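Wed, January, textile bench

Wash test on the wool/cotton throws, round 2. Cold out, the workshop heater only got going after lunch so the drying times from this morning are useless, crossed out in the table.

Where we were: the Skov yarn felts too fast in the warm cycle. Zuzanna thinks it's the spin speed, I think it's the temp. Jytte says stop arguing and change one thing at a time. Fine.

So today: same temp as last time, spin down as low as the old machine goes. Four swatches from the Skov cone, four from Skornness, all cut from the same panels as before. Marked corners with red thread, NOT the pen, the pen ran last time and we lost track of which was which.

Weighed dry, 200 g load with the filler cloths. Tenex detergent, half cap. Start 9:40.

Out at 10:25. Skornness looks fine, edges a bit wavy. Skov has pulled in again, you can feel it before you measure it. Shrinkage along the warp 11 percent on the worst one. Across is much less, didn't write it down right away and then the swatch had been stretched on the table, so no number. Do again.

That's with the slow spin, so I'm calling it temp. Zuzanna not convinced, says the drum is overfull and they rub on each other. She may have a point, the filler cloths are rough old toweling. Next run without toweling, use the plain cotton sheets Callum cut up in the fall. They're in the bin under the cutting table, second one from the door.

Pilling: used the block with the felt face, 2 sets each. Skov pills early, little hard balls along the twill line. Skornness pills later but the balls are bigger and they hang on. Pulled some off with tape and stuck the tape in the back of this book. Don't peel it.

Color: no bleed on the white strip from either. The indigo sample does bleed but we knew that, Kolbrún is re-rinsing the whole lot with vinegar and I've told her I doubt it will do much.

Phone call with Védís at Flastholm. They want the throws brushed on one side. Brushing makes the pilling worse, said so, she said customers want it fluffy and will put up with it. Asked her to send that in an email. Also she wants fringe. Fringe tangles in the wash, every time. Maybe a short one, knotted, two fingers long at most.

How much loft she's after, going by feel: somewhere between our brushed sample and a cheap fleece. Need to agree on a real way to measure it. Stack height under a flat weight? Look up what we did for the baby blankets.

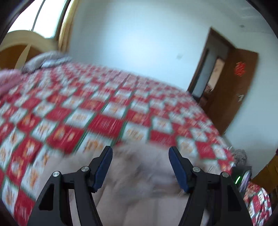 Fluffy beige blanket on the big bed, red and white checkered quilt under it.

For next time:
cold cycle, slow spin, sheets as filler
measure warp AND weft before anybody touches them
brush one Skov swatch before washing and one after, see which comes out worse
ask Jytte if the long-staple yarn is still on order or if it got canceled
new tape for the pilling block, the felt is coming loose at one corner

3:15, second load is in. Zuzanna is taking it out as I have the dentist. Swatches flat on the rack please, not over the radiater.

Later: she says Skov shrunk agian but less. Numbers on the yellow sheet, copy them in tomorrow.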